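Onda 23 forgets its MIDI channel every time I switch it off

Posted by clidport_keys, October 1, 2019

I bought a second-hand Onda 23 stage piano with no manual, no box and, as it happens, no music stand. It plays well enough. I use it to drive a Grewal sound module, which listens on channel 4. I hold Function, press the bottom D, set the channel to 4, and all is well until I turn the piano off. Next morning it is back on channel 1 and the Grewal sits there like a cat that hasn't been fed.

I have been doing this daily for most of a month. I have downloaded what claimed to be the manual from three different sites and got the same quick start leaflet each time, which devotes a full page to plugging in the headphones.
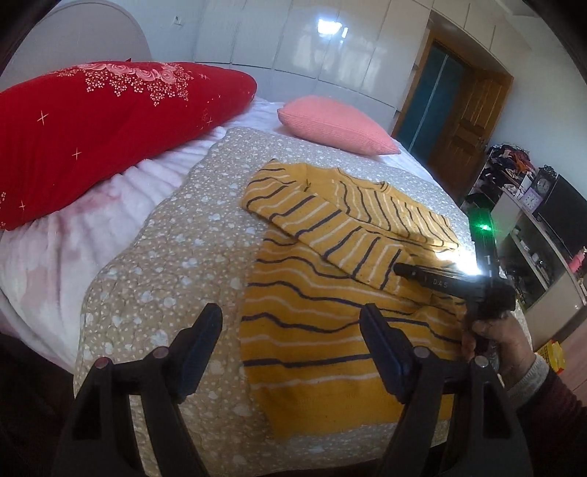 The other odd thing is that bank select does nothing from the piano's own buttons. Program changes get through, but always to the first bank, so I have 200 sounds in the module and can reach the dullest of them. Is there a proper save command, or is the battery dead?

fomcombe_organist

Probably the battery. It's always the battery. Mine was.

patchbay_pete

It might be the battery, but try saving first. On the 23 the channel is only a temporary edit until you store it in a setup. Set the channel, then hold Store for 5 seconds until the display blinks, and pick a setup number. If it's still there after a power cycle, leave the screwdriver in the drawer.

Bank select is switched off from the factory, for reasons known only to Onda. Go to the second MIDI page, find "Bank Tx" and turn it on, then store again or you'll be back here tomorrow. Check as well that the Grewal is set to receive it - mine wasn't, and I blamed the cable for a week.

Contact us | Copyright Clidport Keyboard Help | Back to top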